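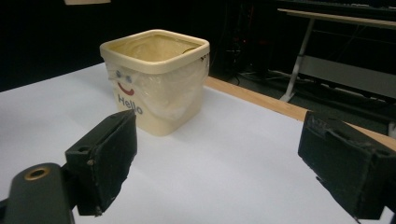 Do small desktop bins really need liners?

Posted by Tessier, October 16, 2021

I bought a little cream plastic bin for the table, the sort with a smiley face and "Hello" on the front. The shop page said it was "designed for use with liners" and then, what a surprise, offered me a roll of 600 liners to go with it. I've tried one and it hangs down over the front in great wrinkly folds, so the face is peering out from under a sheet of plastic. I can't see the point of buying a cheerful bin and then hiding it. Is there a size that fits, or is the whole business just a way of selling bags? It only ever gets dry bits and pieces. No food, no teabags.

Skivulov
3,828 posts

You need a liner. Always line a bin. It's more hygienic and they cost next to nothing.

Marek Kollár

I'd want to know what's unhygienic about dry scraps. I've had a tub like this since March with no bag in it at all and it has come to no harm. I tip it into the big bin and wipe it round with a damp cloth when I remember, not often.

As for sizes, don't trust the litres on the packet. A bag sold for a small bin can be far too wide for a square one, and then you get the drooping you describe. Measure all the way round the rim with a bit of string, halve it, and that's the flat width of bag you want, plus a little for folding over. Mine came to 18 inches round, so a 9 inch bag was too tight and I'd have had to go up a size. I didn't bother.

If you must use the one you've got:

Push it well down into the corners first, then fold the spare outwards over the rim.

Gather the slack at the back and twist it into a knot, so the front stays clear. 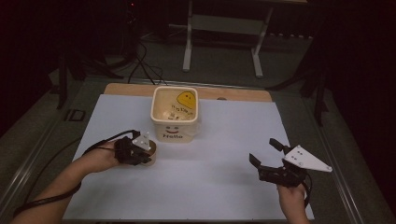 Trim whatever still hangs down with scissors, below the knot.

Without a bag you also get to see the yellow cartoon face on the inside back wall, if yours has one. Whether that's worth anything is up to you.

Vornov

I use a bread bag — free, and there are always 3 or 4 in the drawer. It looks dreadful. The "bin freshening" tablets they sell alongside are a waste of money too, in my view, though my sister swears by them.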